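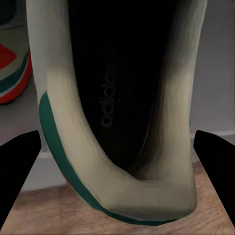

先算账，再谈理想

20/03/2019

年初我给自己定的目标是：今年之内，让一台机械臂替我把玄关的鞋收好。到三月，我拥有的是一张表格，七个标签页，和一台还没下单的机械臂。表格做得非常漂亮，连运费都按两种汇率算过。

仿真这边倒是一直在跑。鞋柜、木地板、几双款式不同的鞋，全在电脑里，不占地方，也不用付押金。我原本的想法很朴素：先在仿真里把夹爪选好，再照着结果花钱。做了两个月才明白，仿真最大的本事是让人不断发现还有别的东西要买。

先说夹爪。Pongate 的两指平行夹爪报价782欧，不含法兰，不含线，不含那根我至今说不清用途但销售坚持“大家都会配”的延长管。Watham 的便宜300欧，行程短一截，说明书只有波兰语。我不懂波兰语，但我懂便宜，所以犹豫了整整一个星期。

运动鞋的鞋口软，开口又大，手指从哪边进都还有商量余地。换成别的鞋就没这么客气了，角度差一点，手指便顶在侧面上，关节力矩一路往上走，我在屏幕前跟着咬牙。所以表格里多了一行“备用指尖”，数量先写了两对，后来改成四对。按我现在的操作水平，四对大概能撑到八月。 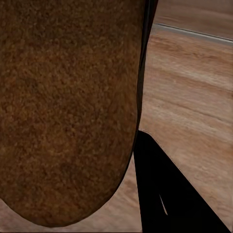
近处看夹爪：黑的是手指，棕色带斑点的那一大块占了半个画面。

再说相机。我一开始打算只装一台固定在外面的，省钱。跑了几轮之后老实了，手指附近的情况，外面那台常常看不清，腕部也得有一台。于是预算又添一台相机、一个支架、一根够长又不会缠住手臂的线。线是全表最便宜的一项，也是我改动次数最多的一项，长度改过五回。

机械臂本体我倾向于租。Trerport 有家小公司做按月租赁，合同由一位只肯写邮件的人负责，落款永远是 Wasilewska，三句话以内，从不寒暄。最短租期24周，押金另算，运输算我的，摔坏也算我的。我问能不能先租八周试试，回信是一个字：不。我反倒放心了，会这样回信的公司，机器应该拧得很紧。

还有一些不起眼的开销，第一次做表时我一样都没写进去：固定底座的钢板、急停按钮、一块能承重的桌面、地板保护垫，以及把真鞋柜挪开十几厘米要付出的家庭外交成本。最后这项没有报价，我填了100，单位空着。

目前的方案是这样：臂租，夹爪买，相机买一台新的一台二手的，电脑用现成的，风扇吵就戴耳机。夹爪还是选了 Pongate，多花的钱我当作学费，说明书至少看得懂。桌子自己钉，钉坏了再说。

任务本身也砍了一刀。原计划是所有的鞋一律归位，左右成对，鞋跟朝外。现在第一阶段只要求一件事：拿起一只鞋，放进下面那两层格子里的随便哪一层。成不成对以后再管。我自己回家也就做到这个程度，没道理对一台月租的机器要求更高。
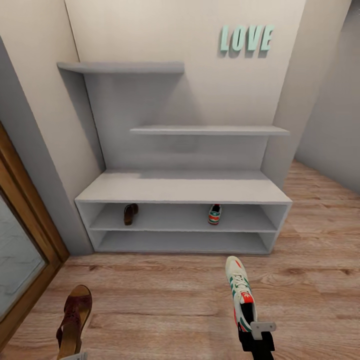
问：预算有限的话，第一笔钱该花在哪里？

答：先花在夹爪和备用指尖上。本体可以租，电脑可以凑合，夹爪选错了，后面每一项都得跟着重买。下单之前把法兰、线和接头的价格一起要来，写进同一行，别另起一行，另起一行就会忘。

押金我打算下周付。表格已经有第八个标签页了，叫“意外”，目前里面只有延长管。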